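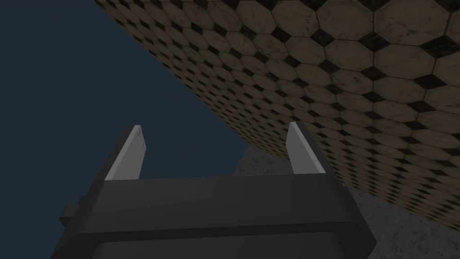
시뮬레이션 데이터 검수 기준, 어디까지 잡으시나요

작성자: 키시네조립반
그리퍼 손목 시점 렌더링으로 학습 데이터를 만들고 있습니다. 7월부터 Vatum 쪽에 납품하는데 검수 규칙이 문서로 없어서 초안을 썼습니다.

1) 에피소드 시작 시 손가락 사이에 물체가 없을 것
2) 양쪽 손가락 끝이 화면 안에 들어올 것
3) 벽과 바닥 텍스처는 에피소드마다 바꾸되 시드를 기록할 것
4) 에피소드당 최소 105프레임, 미달이면 폐기

빠진 게 있으면 지적 부탁드립니다.

답글 / wada_line2
3번에 조명도 넣으세요. 텍스처 시드만 남기고 조명값을 안 남겨서 재현이 안 된 적이 있습니다. 그때 60개 묶음을 다시 뽑았습니다.

답글 / 회색패드
4번은 반대합니다. 프레임 수로 자르면 짧게 끝난 성공 사례가 다 빠집니다. 길이는 기록만 하고 폐기 여부는 종료 사유로 정하는 게 맞다고 봅니다.

답글 / 키시네조립반
받는 쪽 로더가 고정 길이라서 넣은 항목입니다. 짧은 건 마지막 프레임으로 채우는 방법도 생각은 해 봤습니다.

답글 / 회색패드
채우실 거면 마스크를 꼭 같이 넘기세요. 마스크가 없으면 정지 동작을 배웁니다. 저희는 그걸로 2주 날렸습니다.

답글 / torunn_e
배경 얘기인데요, 팔각 타일처럼 반복되는 무늬는 비스듬한 각도에서 먼 쪽이 촘촘하게 뭉칩니다. 저희는 해상도를 낮춘 뒤에 모아레를 따로 검사합니다. 원본만 보고 통과시키면 놓칩니다.

답글 / wada_line2
그건 좀 과하지 않나요. 실제 카메라에도 모아레는 생깁니다. 무작위화의 일부로 보고 두는 편이 낫습니다.

답글 / torunn_e
실제 카메라와 패턴이 같으면 저도 둡니다. 렌더러의 밉맵 설정 때문에 생기는 건 모양이 다릅니다. 적어도 필터링 설정은 기록에 남기자는 얘기입니다.

답글 / 키시네조립반
필터링 설정은 3번에 넣겠습니다. 모아레 검사는 권장으로 두고요.

답글 / Truno사용자
1번은 파지 학습만 할 때 얘기 아닌가요? 내려놓기 과제는 물체를 잡은 상태에서 시작합니다. 과제별로 초기 상태를 따로 적어야 합니다.

답글 / 키시네조립반
맞습니다. 과제별 표로 바꾸겠습니다. 4번은 폐기 조건을 빼고 길이 기록, 패딩 시 마스크 필수로 고칩니다. 수정본은 저녁 전에 올리겠습니다.

답글 / 회색패드
2번도 여유값을 숫자로 써 주세요. 끝이 화면 경계에 걸친 걸 검수자마다 다르게 판정합니다.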